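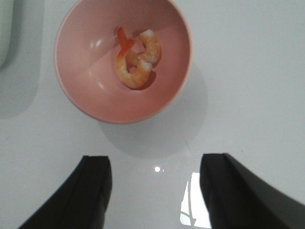 Bol rose, deux crevettes, pince ouverte.

virag_sz
Défaut 132 sur la Grada, encore. La pince descend vers le bol, s'arrête au-dessus de la table et ne se referme plus. Redémarrage complet, ça repart, puis rebelote au bout de 12 cycles.

Zestwood
Table brillante + ombre du bol = profondeur fausse. Mets un set mat dessous.

gizella.kozma
Pas d'accord. Le 132 chez nous, c'était le câble du doigt gauche – pincé au poignet. Rien à voir avec la vision.

Zestwood
Un câble pincé ne tient pas 12 cycles.

gizella.kozma
Le nôtre en tenait parfois 2, parfois 1 000. Et coupe l'alimentation avant d'y mettre la main, la pince s'est refermée toute seule sur mon collègue en septembre.

virag_sz
OK, je coupe et je démonte le poignet ce soir. Le set mat après.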